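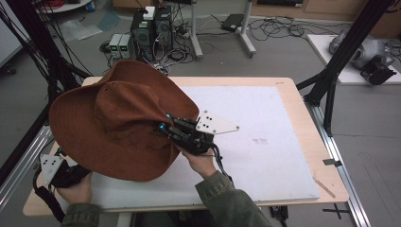 Pivstead Soft Hats
README, version 2
Last changed 18/02/2019

What this is

Pivstead Soft Hats is a collection of short recordings of people handling fabric hats on a table. The hats are picked up, turned over, opened out, pressed flat, folded and put down again. The set was made for people who work on soft objects and want something with more shape to it than a towel or a T-shirt.

There are 3914 recordings. Of these, 1704 are bucket hats and the rest are caps, knit hats and a small group of sun hats with wide brims. 243 recordings have extra notes written by hand, kept in the folder called notes.

Why hats

A hat has a crown that wants to stand up and a brim that wants to lie down, and the two pull on each other. If you lift a bucket hat by the brim, the crown sags to one side. If you lift it by the crown, the brim folds under. Canvas holds a crease for a while and knit fabric doesn't, so the same fold gives different results.

The hats

They were bought in two lots, mostly secondhand. Each hat has a number and a line in hats.csv with the fabric, the color as we named it, the width of the brim and the depth of the crown. Color names are loose. "Rust" and "brown" overlap, and so do "olive" and "khaki". Don't use the color column to tell two hats apart, use the number.

Hats were not ironed or steamed before a recording. Between sessions they were stacked in a box, crown into crown, and they picked up wrinkles there. We left the wrinkles in.

The table

All recordings were made at the Torvik room, on the same wooden table with a white board laid on top. The board is there so that thin brims show up against something plain. It gets scuffed and picks up gray marks and smudges. We wiped it in August and not very often after that, so please don't rely on a clean background. Some marks stay in the same place for hundreds of recordings, and a model can learn them by accident — mask the board if that matters to you.

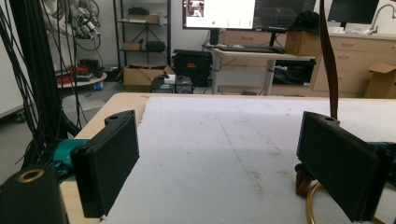
Other things in the room were left where they stood. Shelves, boxes and cables moved from session to session, and no record was kept of where they went.

Activities

turn: the hat starts crown up and ends crown down, or the other way
open: the hat starts flat or crushed and the crown is pushed out
flatten: the crown is pressed down into the brim
fold: the hat is folded in half, brim edge to brim edge
stack: one hat is set onto another

A recording gets one label, for the main thing being done. If somebody dropped the hat and started over, the recording was kept and the column restart is set to yes.

Known problems

Labels for flatten and fold are mixed up in part of the second lot. Roughly 2 in a hundred look wrong to us. The sun hats were added late and have no stack recordings. Brim width was measured with the hat lying flat, so the figure is a bit large for floppy brims.

Files

hats.csv — one line per hat
sessions.csv — one line per recording, with label and hat number
recordings/ — sorted by hat number
notes/ — plain text, same name as the recording

Use

Free for research and teaching. For anything sold, write to Sondbridge first. Please name the set as "Pivstead Soft Hats, version 2" and don't shorten it to Pivstead, as there is an older set of gloves under that name.

Contact

Borislav Živković, Sondbridge. Send corrections to labels as a list of recording names with the label you think is right.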